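Skalton learns to make coffee (with a lot of help from me)

16/03/2020

I've been promising a proper update on the arm for ages, and I finally have something to show! For those who haven't followed along, Skalton is the robot arm I share with Kristof Van Wijk, and for the last few weeks the two of us have been trying to teach it the sort of jobs you do half asleep in the morning. Coffee first, because we both drink far too much of it.

The way it works is lovely and simple. One of us sits at the end of the table with a second, smaller arm – the leader – and moves it about by hand. Skalton copies every move. While that happens the computer writes down the joint angles and saves what the wrist camera sees, and each go becomes one demonstration. Do it enough times and (so the theory goes) the robot gets the idea.

I thought this would be dull. It is the most fun I've had with a machine since my first bicycle. After a while you forget about the leader and start to feel as if your own thumb and finger are out there, only wider and a good deal clumsier.

What took me longest was learning to drive from the wrist view alone. Kristof insists on it, and he's right. If I peek over the top of the arm I'm using information the robot won't have later, and then it learns moves that make no sense from where it sits. So my chair now faces the screen and my back is to the table, which did wonders for my manners and nothing for my neck.

A few views from the wrist, capsules first and then the machine and the blender:
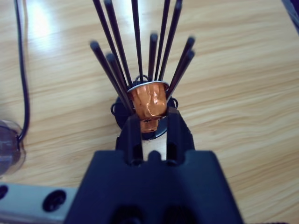
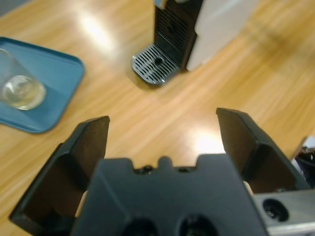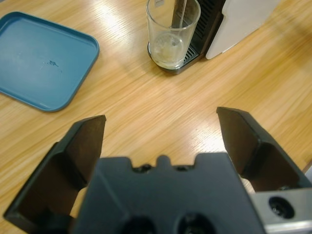
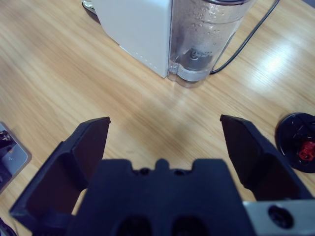 What I've picked up so far

Go slower than you think. My early demonstrations were all quick swoops, and the replay looked like somebody swatting a wasp. Hanneke Jansen came round to try it and drove as if she were carrying soup to a sick aunt, and hers were far better than mine on the very first evening.

Capsules are hard. They're light, they're shiny, and the foil creases if you squeeze too much. The metal rods of the holder don't help either, as the fingers have to come in between them at a decent angle. I now line up, stop, breathe, and close the gripper in one go. The stop seems to matter a lot. Without it the recording is full of tiny corrections, and Skalton faithfully learns to dither.

Glare is a nuisance. Our table is glossy and the light bounces straight back into the camera. I've started moving things a little between goes so the bright patches don't always fall in the same spot, and I'd recommend that to anyone with a varnished table and no wish to sand it.

Start from different places, too. I had a habit of parking the arm in front of the coffee machine with the gripper open before every run, and it took Siebe Hoekstra one look at my recordings to ask what would happen if it began somewhere else. We tried it. It sailed confidently past the glass and grabbed at nothing – I laughed until I had to sit down.

Where we are now

We have 300 demonstrations saved, all with the objects shuffled about, and Kristof has his heart set on 3,000 by September. That sounds mad, but an evening goes by very quickly once you've found a rhythm and there's something decent on the radio.

Next I want to have a proper go at the blender. The lid is going to be the interesting bit, and Nele Vandenberghe has offered to drive for that one, as she plays the cello and has much steadier hands than I do. If you've taught an arm to put a lid on anything at all, please leave a comment and tell me how you held it!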